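Notes pour ma causerie au club de carterie, 31 oct. 2022

Bonjour à toutes et à tous ! Respirer, poser le verre d'eau loin des cartes, attendre que le fond de la salle ait fini de déballer ses ciseaux.

Commencer par me présenter vite fait : Zdislava Zeman, je fais des cartes depuis onze ans, j'ai raté les trois premières années en beauté, et ce soir je parle du pliage en accordéon et des cartes qui s'ouvrent en relief. Pas de tampons aujourd'hui (je sais, je sais, il y en a qui sont venues pour ça, on se rattrapera en juin).

1. Pourquoi je me suis mise au relief

Raconter l'histoire de la carte de naissance pour ma nièce. J'avais fait un petit gâteau en papier qui devait se dresser à l'ouverture, et il s'est dressé à l'envers, la bougie vers le bas ! Ma sœur a gardé la carte sur son frigo pendant deux ans. Montrer la carte si j'ai pensé à la mettre dans le sac. La faire passer dans les rangs, mais dire de ne pas tirer sur la languette, elle est recollée.

Ensuite, dire que le relief fait peur à cause des gabarits compliqués qu'on voit partout, alors qu'avec un seul pli et deux entailles on a déjà une petite marche qui sort de la carte. Faire la démonstration avec la feuille blanche, lentement, en tenant la feuille assez haut pour le fond.

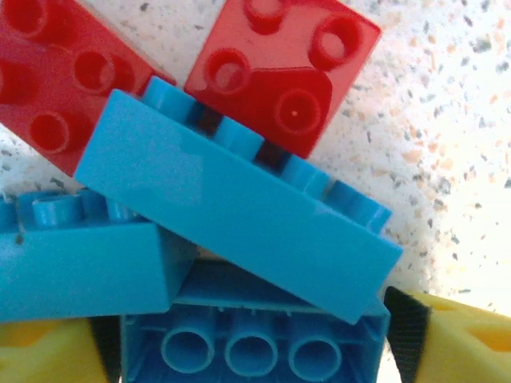
Bon, le papier. Je prends du 220 grammes pour la base et du plus léger pour ce qui bouge à l'intérieur. J'ai longtemps utilisé la même épaisseur partout et mes cartes ne fermaient pas, ou alors elles bâillaient comme des huîtres. Parler du bloc Closis que j'achète en teintes unies : il se plie bien dans un sens et se fendille dans l'autre, donc toujours chercher le sens de la fibre d'abord. Je plie un coin sans appuyer, dans les deux directions, et je garde celle qui résiste le moins.

Si quelqu'un demande les prix, dire que je n'en sais rien, je rachète par habitude et je jette le ticket avant que mon mari le voie. (Petite pause, ils riront ou pas.)

2. L'accordéon, pas à pas

Là je ralentis et je m'assois.

Couper une bande bien droite. Je refais le bord même quand il a l'air droit, le massicot de la maison penche un peu et je m'en rends compte toujours trop tard.

Marquer tous les plis avant d'en plier un seul. Avec le plioir Guto, celui à bout rond, parce que le pointu m'a déchiré une bande entière la veille d'un mariage.

Plier en montagne, puis en vallée, et écraser chaque pli une deuxième fois avec le plat du plioir. Dire « montagne » et « vallée » en montrant avec les mains, la dernière fois j'ai perdu la moitié de la salle à cet endroit.

Coller les deux extrémités à la base, carte fermée. J'insiste, carte FERMÉE ! On met l'adhésif sur la première patte, on rabat, on ouvre, on met l'adhésif sur la seconde, on referme. Ça tombe juste presque à chaque fois.

Question qui va venir : colle ou double face ? Je préfère le double face Clendetti pour les pattes, et la colle en flacon pour les toutes petites pièces, une goutte au cure-dent. La colle fait gondoler le papier fin et je n'ai pas la patience d'attendre.

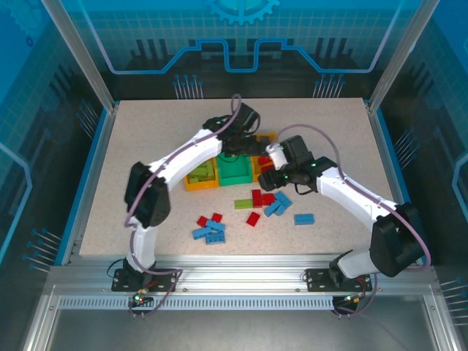

3. Décorer sans bloquer le mécanisme

Mon plus gros défaut, je l'avoue : j'en mets trop. Une fleur, puis une deuxième, puis un ruban, et la carte ne rentre plus dans l'enveloppe. J'ai compté une fois pour un anniversaire, il y avait 61 petites étoiles découpées à la perforatrice, et la moitié sont tombées sur les genoux de ma belle-mère.

Maintenant je referme la carte après chaque élément collé. Si ça accroche, j'enlève tout de suite, tant que l'adhésif se laisse faire.

Parler aussi des couleurs, deux minutes pas plus : une teinte foncée au fond, le relief en clair devant. Montrer la série « Oh » (c'est le nom que j'ai donné à mes cartes de l'été, à cause de la tête des gens quand ils les ouvrent). La verte est ma préférée, la jaune je ne l'aime plus trop.

4. À vous !

Distribuer les bandes déjà coupées. Laisser vingt minutes, circuler, ne pas plier à la place des gens même si ça me démange.

Rappeler que les chutes vont dans la boîte à chaussures, je m'en sers pour les étiquettes.

Penser à demander qui veut échanger des cartes pour les fêtes, et faire tourner la feuille avec les adresses. Écrire lisiblement, s'il vous plaît, l'an dernier une de mes enveloppes m'est revenue deux fois.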